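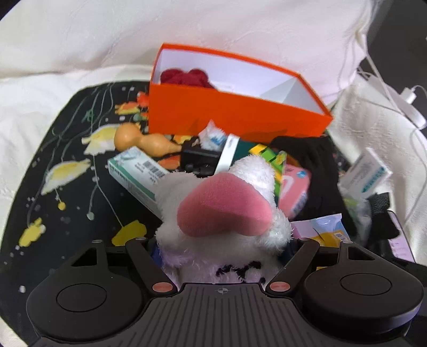 手持夹爪买几套合适？预算表改到第四版了，求各位帮我看看

版块：采购与预算 / 机器人与自动化

楼主 | 半桶机油
发表于 09:42

先说下背景。我们组不大，做的是家里杂物整理这一块，就是床上桌上堆一堆乱七八糟的东西，让机器一件一件拿起来放到该放的地方。项目内部叫 Tarnuleo，名字怎么来的别问我，我进来的时候就叫这个了。

现在要给下一轮采集买设备，我负责做预算（没人愿意做，就落我头上了）。方案是人拿着手持夹爪去采，不上真机，采完再拿到臂上去跑。问了两家，一家是 Hadaven，整套手持的，夹爪加腕部相机加标定件，单套报价 1,074 欧，不含税不含运费。另一家是从 Oosthuizen 那边走代理，东西看着差不多，价格不肯在邮件里写，非要开会谈，我最烦这种。

我手上的问题主要是这几个：

一是数量。组里有人主张一口气买 10 套，说人多采得快，买得多还能谈价。我自己倾向先买 2 套，跑顺了再说。

二是耗材怎么估。指尖那个垫子会磨，这个我知道，但磨多快心里没数。

三是道具。对，就是被夹的那些东西。我第一版预算里压根没写道具，被打回来了，说我难道准备夹空气。我现在觉得这块可能比想象中花钱，毛绒玩具、药盒、手套、各种包装袋，总得有软有硬有反光的吧？

四是机械臂。我们现在有一台 Esine 的臂，老款，末端接口和手持这套对不对得上，销售说“一般没问题”。我听到“一般”两个字就睡不着。

预算九月之前要交上去，交上去就不好改了。有买过类似东西的朋友说说，越具体越好，踩过坑的优先！

——————

2楼 | 夹不住的豆腐
发表于 09:58

前排。先答第四个，这个最要命。

你让销售把末端法兰的图纸发过来，自己拿卡尺去量你那台臂。别听口头的。我们当时就是听了一句“兼容”，东西到了孔位对不上，做转接板又等了好几个星期，中间两个实习生天天坐那儿看文献。转接板本身没几个钱，耽误的时间才肉疼。

还有一点，手持上的相机和装到臂上的相机，相对手指的位置必须一样。转接板一加，整个往外伸了一截，图像里手指的位置没变还好，要是相机是装在法兰那一侧的，你就等着重新标吧。

数量我站你，2 套。

——————

3楼 | 老周三点下班
发表于 10:11

我站 10 套，来吵架了。

楼上说先买 2 套跑顺再说，听着稳，可是你想过批次没有？你今年买 2 套，半年后再补 8 套，人家相机模组换了、手指材料换了、固件换了，你前后的数据就是两种数据。我们就吃了这个亏，后来补的那几套镜头畸变跟前面明显不一样，训练的时候只能分开处理，烦得要死。

一次买齐，同一批次，坏了拆一套当配件，多好。

而且申请预算这个事儿你懂的，第一次批下来容易，第二次再去要，人家先问你第一次买的用得怎么样，出了什么成果。你那时候还在调标定呢，拿什么给人看？

——————

4楼 | 半桶机油（楼主）
发表于 10:20

回3楼：批次这个点我真没想到，记下了。不过 10 套按报价是一万出头欧，还没算税和运费，我们整个设备那一栏也就比这多一点。全砸进去的话，道具、耗材、存储全没着落了。

回2楼：已经发邮件要图纸了。对方回得挺快，说下午给。

——————

5楼 | tin_spoon
发表于 10:37

插一句，你们有几个人采？这个你帖子里没写。

设备数量跟着人走就行。你们要是常驻能采的就三四个人，10 套夹爪摆那儿一半落灰。而且采集这活儿很累手的，别看一套不重，举着夹一下午第二天手腕真的酸。我们排班都是采一段歇一段，两个人轮一套刚刚好，人手一套反而浪费。

——————

6楼 | 半桶机油（楼主）
发表于 10:45

回5楼：常驻的四个，加上偶尔能抓来的同学。那这么算两套真就够转了……

——————

7楼 | 老周三点下班
发表于 10:52

两个人轮一套，那坏一套你就停一半产能。你这么算账的前提是东西不坏。夹爪这玩意儿开合成千上万次，扳机回弹、导轨、线，哪个不会出毛病？线尤其。我们那边坏得最多的就是线，接头那一小截天天被扯来扯去的。

行吧我退一步，10 套多了，但 2 套肯定少。

——————

8楼 | 床底下的袜子
发表于 11:06

道具这块我来说，我管过大半年的道具，别的不敢讲，这个我有发言权！

首先恭喜你意识到要写道具预算，太多人不写了。我们第一轮就是大家从家里拿，结果就是：某某把娃的玩具拿来了，过了两周娃要，又拿回去了，然后这个物体从此在数据里消失，想补采都补不了。所以第一条建议，道具一定要公款买，买来就归项目，谁也别往家拿。

第二，同款买双份。尤其是毛绒的。毛绒玩具夹多了毛会趴下去，形状也塌，你拿新的和旧的放一起看根本是两个东西。你要是后面要做评测，得留一份没怎么碰过的。

第三，软的和硬的混着堆才有用。单独摆一个药盒在桌上谁都会夹，一只手套耷拉在药盒上面，下面再压个小袋子，这才难。所以别按“件”去想，按“堆”去想，你想摆出什么样的堆，再倒推买什么。

第四，容器也要算道具。盘子、盒子、托盘，买花的买素的都要有。花纹重的托盘特别折腾人，颜色一多，小包装扔上去人眼都要找一下。

第五，药盒用空盒就行，里面塞点纸板配重。别放真药，不值当。

我们当时道具一共批了 200 欧，我觉得一个起步的小组够用了，很多东西超市和两元店能解决，毛绒玩具去二手市集淘，洗干净晾干再用。

——————

9楼 | 半桶机油（楼主）
发表于 11:15

回8楼：太有用了，直接抄进表里了！！“按堆去想”这句我打算原样写在说明栏。

200 含收纳箱吗？

——————

10楼 | 床底下的袜子
发表于 11:19

不含。收纳箱是从办公用品里走的，嘿嘿。你懂的。

哦对，床单也要买。你们做家里场景肯定要在床上采吧？白床单皱起来的样子每次都不同，这个随便造，但是白的脏得快，多备几条换着洗。再买一条深色带花的，不然你的模型以为全世界的床都是白的。

——————

11楼 | 夹不住的豆腐
发表于 11:30

同意楼上床单的说法，但是我对“200 够用”有点意见。我们做下来，道具花的钱远远不止这个，因为一直在补。包装袋夹几次就破，纸盒角被夹扁，毛线一类的东西一散就收不回去了。你第一批 200 是够，第二批呢？第三批呢？

建议楼主别写成一次性的，写成每个季度一笔，或者干脆放耗材科目里滚动报销。

——————

12楼 | 床底下的袜子
发表于 11:36

我说的是起步呀，又没说用一辈子。而且纸盒角扁了为啥要换？家里的药盒本来就是扁的，谁家抽屉里的盒子是新的。我反而觉得破一点更真实。

——————

13楼 | 夹不住的豆腐
发表于 11:44

真实归真实，你同一个盒子上周是方的这周是扁的，评测的时候成功率掉了，你怎么知道是策略的问题还是盒子的问题？

——————

14楼 | 床底下的袜子
发表于 11:49

所以我才说同款买双份啊，评测的那份单独收着。你往上翻第二条。

——————

15楼 | 夹不住的豆腐
发表于 11:51

……好吧翻到了。

——————

16楼 | 灰色地带施工队
发表于 12:20

没人说自己打印吗？这种手持夹爪网上能找到不少开源的结构，自己打一套，买个相机，买几颗轴承，材料费比 1,074 低得多。我们就是全自己打的，手指用软料打，坏了再打一个，不心疼。

楼主组里要是有打印机，我真觉得没必要花这个钱。

——————

17楼 | tin_spoon
发表于 12:31

打印的我也做过，省钱是省钱，但你得有个人专职伺候。今天这个松了明天那个裂了，每一套之间开合手感还不一样，开口宽度标定也得每套单独做。你把那个人的工资折进去，再看看便宜不便宜。

——————

18楼 | 灰色地带施工队
发表于 12:38

学生的工资是吧，哈哈。

不过我认真讲，自己打最大的好处不在省钱，在于能改。你采到一半发现手指太宽，伸不进两个盒子中间，买来的你怎么办？写邮件给厂家，等。自己打的当天晚上就换了。夹杂物堆的时候手指的外形特别关键，开不开镂空、尖一点还是平一点，差很多的。

——————

19楼 | 老周三点下班
发表于 12:46

改了手指你前面的数据怎么办？又回到批次的问题。能随便改在我看来是缺点，管不住手。

——————

20楼 | 灰色地带施工队
发表于 12:50

那你就别改嘛，谁逼你改了 😂 至少能选。

——————

21楼 | 半桶机油（楼主）
发表于 13:17

吃饭回来看到这么多回复，感动。

回16楼：打印机有一台，公用的，排队能排到人发疯。软料还老堵。而且我们组机械方向的人这学期走了，剩下的都是写代码的，让我们四个去调导轨我有点害怕。不过手指单独打这个思路我喜欢，主体买，手指自己打备件，这样行不行？

另外图纸来了，和 Esine 那台对了一下，孔距一样，但是定位销的位置差一点点。所以还是得做转接板，或者把销拔了。

——————

22楼 | 夹不住的豆腐
发表于 13:25

别拔销！拔了每次装上去角度都不一样，你会疯的。做转接板，薄的那种，铝的，找外面加工。把这笔写进预算，单列一行，别藏在“其他”里，审的人看到“其他”就来劲。

——————

23楼 | tin_spoon
发表于 13:33

手指自己打可以，但垫子那层建议用原厂的。摩擦这东西很玄，我们换过一种看起来一模一样的垫片，夹光面包装袋就开始打滑，查了好久才查到是垫子。备件让 Hadaven 在报价单里一起列出来，单买一般贵，跟着整套一起谈能谈下来。

——————

24楼 | 云台上的猫
发表于 14:02

潜水很久出来说一个大家都没提的，存储。

腕部相机录下来的视频量挺吓人的，采着采着硬盘就满了。我们第一次采集第三天就停工了，原因就是没地方放，临时去买盘，买盘又要走流程，流程走完一个礼拜没了。

楼主预算里有存储吗？还有就是备份。别笑，真有人只存一份。

——————

25楼 | 半桶机油（楼主）
发表于 14:09

回24楼：有一行，写的是“移动硬盘若干”。

我现在看着“若干”两个字觉得要被打回来。

——————

26楼 | 云台上的猫
发表于 14:15

肯定被打回来啊哈哈哈。先拿一套借来的或者试用的录一个小时，看看文件多大，乘上你计划的时长，再留一倍余量。这样写上去人家没法挑。

另外采集用的笔记本或者手机也要想好，有些手持是自带记录，有些要接线出来。接线的话线材多买，同意上面说的，线就是消耗品。买带弯头的，别让直头戳在侧面，一碰就歪。

——————

27楼 | 老周三点下班
发表于 14:28

问一下试用的事，Hadaven 给不给试用？我印象里有的厂家可以先寄一套来玩两周，合适再下单。楼主可以问问，不问白不问。

——————

28楼 | 半桶机油（楼主）
发表于 14:30

我去问！

——————

29楼 | 路过看看不买
发表于 14:51

泼个冷水。你们为什么一定要用手持？既然已经有一台臂了，直接遥操采不就完了，什么转接板、相机对齐、手指一致性，全都没有了。一万欧拿来再买条便宜的从臂主臂不好吗？

我一直觉得手持这个路子，采的时候爽，部署的时候还债。人手能到的姿态，臂到不了。你趴在床边把手腕一拧就从侧面伸进去了，臂能这么拧吗？

——————

30楼 | tin_spoon
发表于 15:04

这个得看场景。遥操你得把臂搬到床边上去，楼主那台老款又不是移动的，难道把床搬进实验室？（我知道有人真这么干了。）手持的好处就是拎着就走，谁家卧室都能采，场景多样性是遥操拿不到的。

姿态的问题存在，我们的办法是采的时候就给采集员立规矩，手腕别过分拧，速度别太快，从上往下夹为主。采完再用臂的模型过一遍，到不了的删掉。会删掉一些，能接受。

——————

31楼 | 路过看看不买
发表于 15:10

“会删掉一些”，我们删掉了将近一半好吗。

——————

32楼 | tin_spoon
发表于 15:16

那是你们没立规矩。培训采集员的时间也该写进预算，真的，头几天的数据基本都是练手，别指望能用。

——————

33楼 | 路过看看不买
发表于 15:21

行，这点我认，我们当时确实是把东西往人手里一塞就开始了。但我还是觉得楼主应该留一部分钱给遥操，哪怕最便宜的那种。最后评测、补难例的时候，你总会想在真机上采几条的。

——————

34楼 | 半桶机油（楼主）
发表于 15:40

回29楼和31楼：谢谢泼冷水，真心的。遥操那套我们有个很简陋的，用手柄控的，慢得要命，夹个小袋子要磨蹭半天。补几条难例应该凑合。大头还是想走手持，场地我们就是打算去不同人家里采，臂实在搬不动。

培训时间写进去了。

Hadaven 回了，试用可以，押金要付，运费自理，最多两周。我觉得能接受。Oosthuizen 那边还在催我开会，要不要理他们？

——————

35楼 | 老周三点下班
发表于 15:48

理啊！开会就开会，你拿着 Hadaven 的报价去开，又不吃亏。采购那边多半也要你交两家比价，只有一家的话还得写单一来源说明，那个说明写起来比开会痛苦多了。

——————

36楼 | 夹不住的豆腐
发表于 15:55

+1，比价单是刚需。开会的时候问清楚三件事：保修期内坏了是修还是换，备件多久能到，标定文件给不给原始的。最后这个很多家不主动给，你后面要自己改相机参数的时候就抓瞎。

——————

37楼 | 床底下的袜子
发表于 16:12

再补个道具的，刚想起来。做一张道具表！每样东西拍照编号，写清楚从哪买的。后面想补同款的时候全靠它。包装换代特别快，同一款饼干过几个月袋子就变颜色了，所以看到合适的一次多拿两包。

还有，堆的时候别总把大件放最上面。我们那会儿采集员图省事，毛绒玩具永远在顶上，好夹嘛，结果模型学得贼精，上来先奔着毛茸茸的去，把玩具拿走以后就不知道干啥了。

——————

38楼 | 灰色地带施工队
发表于 16:20

楼上这个太真实了，我们的模型只认红色。

——————

39楼 | 云台上的猫
发表于 16:27

我们的喜欢盯着手指上的按钮看，后来换了颜色就傻了。

——————

40楼 | 半桶机油（楼主）
发表于 17:35

改完第五版了，贴个大概，大家再看一眼：

夹爪：先试用一套，两周。试用过关后买 4 套，同一批次，其中一套不开封，当备件和后面装臂上用。单价按 1,074 写，谈下来算赚的。
手指和垫子：垫子买原厂的，跟整套一起报价；手指壳自己打备用，没坏不换，更不许改外形（回19楼，管住手）。
转接板：外加工，单列一行。
道具：首批 200，之后每个季度一笔小的，走耗材。附道具表和双份规则。
床单、托盘、收纳：单列。收纳箱看能不能也走办公用品，咳。
存储：试用期实测以后再填，先空着，备份算在内。
线材：弯头的，多买。
培训：头几天的时间写在工时里。
遥操：不买新的，先用手柄。

数量这块我知道两边都不满意，想要 10 套的和想要 2 套的都可以来骂我。

——————

41楼 | 老周三点下班
发表于 17:44

4 套我能接受。骂不动了。

要提醒一下，让厂家在合同里写明同批次，别只口头说。序列号连着的最好。

——————

42楼 | 夹不住的豆腐
发表于 17:50

我还是觉得先 2 套，不过你有试用期兜底，那问题不大。

存储那行别空着交，空着等于零。先按你估的写，备注“以试用实测为准”。

——————

43楼 | 路过看看不买
发表于 17:58

手柄……你到时候会回来找我的。

——————

44楼 | tin_spoon
发表于 18:06

工时那块写细一点，布置一堆东西的时间常常比夹的时间还长。每次采完得重新堆，重新堆就得有人想怎么堆，很费脑子。我们后来是一个人专门堆，一个人专门夹，堆的那个每隔一阵就喊没灵感了，再换过来。

所以四套夹爪四个人同时夹是不现实的，你正好留一套不开封，合适。

——————

45楼 | 半桶机油（楼主）
发表于 18:22

都改了，存储那行填上了，同批次写进合同要求里了。明早交。

Oosthuizen 的会约在明天下午，开完我回来更新价格。43楼你先别走，手柄要是真不行我第一个@你。

——————

46楼 | 床底下的袜子
发表于 18:31

等更新。道具表模板要的话私信我，我那份带下拉菜单的。

——————

47楼 | 灰色地带施工队
发表于 18:40

模板也给我一份呗，我们的道具现在全塞在一个纸箱里，上面写着“东西”。

——————

48楼 | 床底下的袜子
发表于 18:43

发了，查收。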